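Research > Consumer Studies > Section 3

We use cookies to improve your visit. Accept | Settings

3.1 Package handling before purchase

Shoppers judge a closed carton mostly by its printed face. Jiahui Jin surveyed 300 households in the Suronley district on how they choose lunch containers – 89 of them named the picture on the box first.
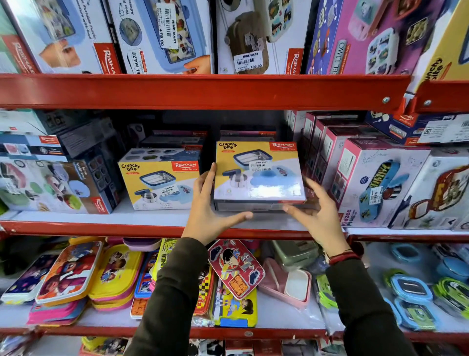

3.2 Label content and price

Figure 2. Boxed snack container, front marked "Removable SS 304 Small Bowl".

Steel grade was seldom understood by respondents, although many took it as a sign of quality.

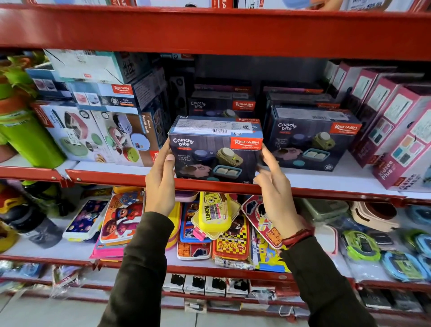
Price remained the stronger factor in larger households, and the effect held in both survey rounds – the second was completed in September.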